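Martim Peixoto has handled secondhand knitwear for 19 years, the last few of them sorting for Jeltia in Jistdale. In July the shop took in 583 sweaters. "Gray ones mostly," he says. "People buy gray and then they stop wearing it."

He goes by touch before he looks at a label. "You grab a fold at the top and let the rest hang. A heavy knit drops in thick pleats. A thin one just goes limp – you feel that right away."

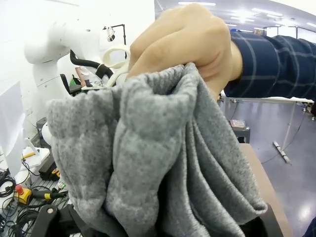 Fuzz doesn't put him off. He shaves pills at the elbows and leaves the rest alone. Holes are another matter, and those go in a separate bin for mending.

Does he hang sweaters at home? "Never. Hangers ruin the shoulders. I fold them in thirds and put the heavy ones on the bottom shelf."

He owns four, all gray.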